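**Relief group sends water filters and medical staff to flooded Silitz valley**

BISBERG, September. Olero Relief is sending 1,000 household water filters and two medical teams to the Silitz valley, where flooding has forced families out of their homes and damaged the main road.

The first team left Bisberg this morning and is expected to reach the valley by 6 p.m. It will set up a day clinic in the Silitz school gym, which is on high ground and still has power from a generator. The second team will follow with the filters once the lower bridge is open to trucks.

"Phone service is down in most of the valley, and we are getting our news by radio," said Sewwandi Jayawardena, field director for Olero Relief. "The wells near the river should be treated as unsafe. Clean water comes first, then wound care and regular medicines for people who had to leave without them." 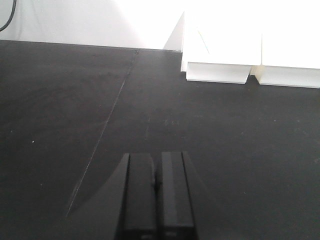 *Two white blocks on a black tabletop, with a pair of dark gripper fingers in front.*

The school gym is now sheltering 193 people. A second shelter is open at the Niskanen church hall, with cots, blankets and hot meals. Families can register at either place, and the lists are shared between the two every evening.

People outside the valley who are trying to reach relatives can leave a name and a callback number with the Olero office in Bisberg. Staff will check the shelter lists and call back.

"Please don't drive up to look for family yourselves," said Fletcher Sheehan, who is running the Bisberg office during the response. "The road crews need that lane."

Olero Relief is asking for money only at this time. It can't store clothing or food. Donations may be made at the Bisberg office or by mail, marked "Silitz."

**Media contact:** Fletcher Sheehan, Olero Relief, Bisberg office, extension 777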